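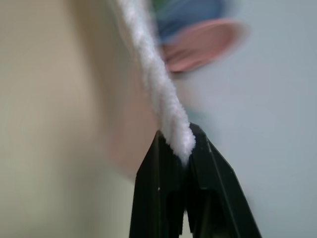

A white pipe cleaner. Craft materials are included in the new scheme.

Household lending store to open on Thursday in Rurel

A store lending household goods to people moving into their first home will open in Rurel on Thursday at 4pm. Residents will be able to borrow crockery, bedding, towels and small kitchen items for up to 40 weeks, with no deposit.

The store is on the ground floor of the old post office in Magalhães Street and is run by Burkura, a local housing charity. It has 292 items on its opening list, most of them given by households in the town since February.

Clementina Caldeira, who manages the scheme, said many new tenants spent their savings on rent and a bed and had little left for anything else.

"People get the keys and then find they have nothing to eat off and nothing to dry their hands on," she said. "They can buy things slowly if they have something to use in the meantime."

Goods are lent in sets. The kitchen set has plates, bowls, mugs, cutlery and a drying rack, and the bathroom set has towels and a bath mat. Families with children can add a box of craft materials, which does not have to be returned.

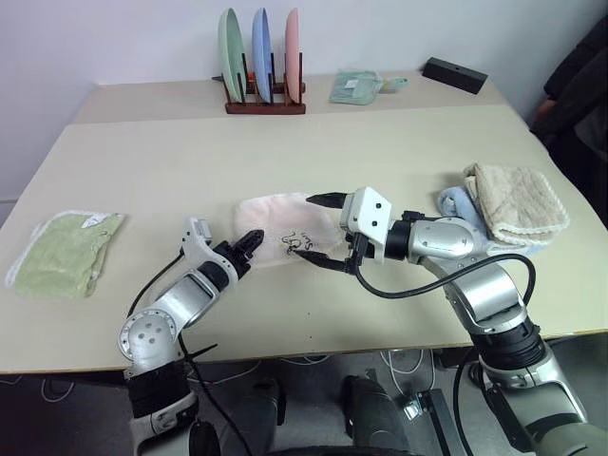 How to borrow

Anyone who has taken on a tenancy in the town in the past year can join. Applicants need to bring proof of address and one form of identification. Membership is free for the first year and costs £2 a month after that.

Sets can be collected from the store or delivered within the town by Vureo, a bicycle courier firm, on weekday evenings. Delivery has to be booked by noon the day before.

Broken plates and mugs will be replaced once without charge. Towels and bedding should be washed before they are returned.

Florêncio Bettencourt moved into a flat near the station last winter and borrowed a kitchen set during the trial. He has since bought his own plates but kept the saucepans for another month.

"I would have bought the cheapest pan I could find and thrown it out by Easter," he said. "I took my time and got a decent one."

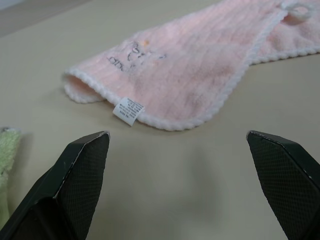 A pink towel with a white scalloped border and embroidery in dark grey thread.

Ludivine Millet, who sorts the donated linen, said towels were needed more than anything else. Hand towels and bath towels in any colour are welcome if they are clean and free of holes. Pillows and duvets cannot be taken.

The store would also like matching or near-matching plates, washing-up bowls and tea towels. It already has enough vases and wine glasses. 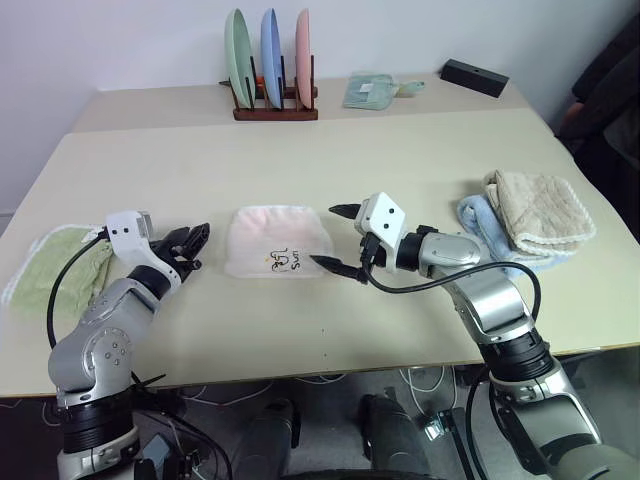 Opening hours

The store will be open from 4pm to 7pm on weekdays. Donations can be left at the side door during the same hours. Larger gifts should be arranged first with Arnaldo Leitão at the Burkura office.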